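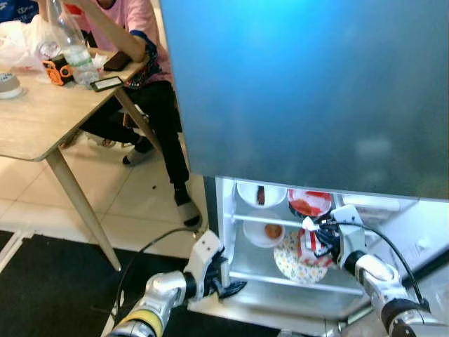

Item 4, fridge task: right gripper holding the red-and-white object, left gripper open.

March 10, 2026 — Benik test desk
2 min read

Pre-run checklist, two-arm fridge trials, Irkesholm kitchen

1. Emergency stop within reach of operator. PASS.
2. Cables clear of door and joints. QUERY. The left one loops down by the mat. Tie it back before the next block.
3. People outside arm reach. QUERY. Someone seated at the table, one foot near the fridge. Mark a line on the tiles.
4. Grip on small items. PASS, with doubts. The Greenwood paper claims success over 200 trials but never says what counts as a drop.
5. Crockery at back of shelves. NOT TESTED. I would not accept "handles clutter" as a result until it is.
6. Logs match trial sheet. FAIL. 24 trials on the sheet, 21 in the log. Ikley to find the rest — no averages until then.

Recheck items 2, 3 and 6.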